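Potato chip

A potato chip is a thin slice of potato that has been fried or baked until crisp. Chips are eaten cold as a snack or as a side to sandwiches, and they are among the most widely eaten packaged snacks in North America. In Britain and Ireland they are called crisps, and the word "chips" there means the thicker, hot kind.

Making chips

Few foods ask so little of the cook and give so much crunch in return! The basic recipe has only potatoes, oil and salt, yet small changes in any of them can be tasted right away. Chipping potatoes are chosen for high starch and low sugar. Too much sugar turns the slices dark brown and bitter in the fryer, and potatoes kept too cold in storage slowly build up sugar on their own, so growers watch the temperature of their sheds closely all winter.

After washing and peeling, the potatoes are sliced and rinsed to take off loose starch. In continuous frying, the slices travel through a long bath of hot oil and come out pale and even. Kettle chips are fried in batches and stirred as they cook. The oil cools each time a new batch goes in, the slices take longer to brown, and the result is harder, curlier and wonderfully uneven – many fans will eat nothing else.

Wistamitz style

The town of Wistamitz is known for a thick, skin-on chip fried in small kettles. Its oldest surviving maker, Pacheco, still cooks in batches of 50 pounds and salts them by hand while they are hot. The rival Koltis works brought in ridged slices, which hold up better in dip, and the two styles are judged side by side at a fair each February.

Flavors

Plain salted chips remain the standard, but seasoning is where the fun starts. Powders of cheese, onion, vinegar or chili are tumbled with the chips in a turning drum, where the thin coat of oil left from frying helps them stick. Sour cream flavors get their tang from dried dairy and a little acid.

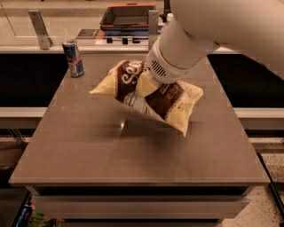

Packaging and freshness

Chips go stale by taking in water from the air, and their oil turns rancid when it meets oxygen and light. Most modern bags are made of layered plastic film, often with a very thin metal coating, and are filled with nitrogen before sealing. The gas also cushions the chips on the road – a puffy bag is doing a real job.

Once opened, a bag keeps best rolled tight and clipped. Chips that have gone soft can often be brought back with a few minutes in a low oven.

See also: Corn chip, Shoestring potatoes, Tortilla chip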